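Slide 1: Hiring for the floor when you can't pay like the big hotels

Okay, hi everybody. I run the front of house at Pamine, over in Skamcombe, and before that I waited tables for 15 years, so if I start pacing the room you'll know why.

Quick show of hands, who lost a server since March? Yeah. Me too, and one of them left in the middle of a brunch.

Slide 2: The trial shift

We used to do one long trial, a whole Saturday-style rush, and it was awful for everyone! Now it's two short ones. First one they shadow, second one they get a section of 8 seats and I keep my hands in my pockets (hard for me). I pay for both. Please pay for both.

(Pause here, somebody always asks about the cost.)

Slide 3: Your station setup

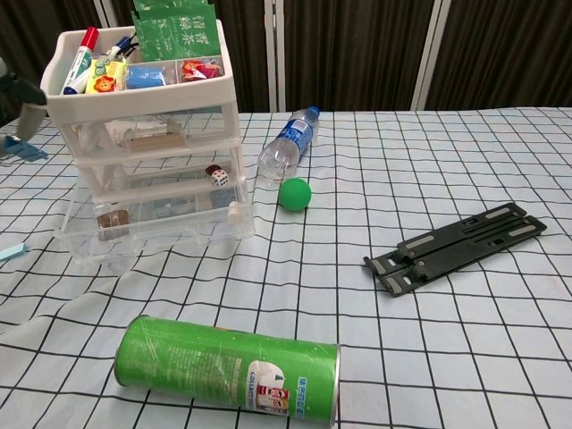

Drawer organizer on a table with a grid-print cloth.

New people ask where things live about a hundred times a night, and they get embarrassed asking. So pick a spot for pens, check pads and wine keys and leave them there. I walk every new hire through it before they meet a single guest.

Slide 4: What I ask in the interview

Tell me about a table you got wrong. That's my favorite one. At Prener, where I trained, they had 20 questions on a sheet and I don't remember a single answer I gave.

Then I ask what they want to learn. Kiều, the noodle place next door, swaps a server with us one night a month, and people love it.

Slide 5: Questions

Leave ten minutes. Sign-up sheet for the swap is by the coffee.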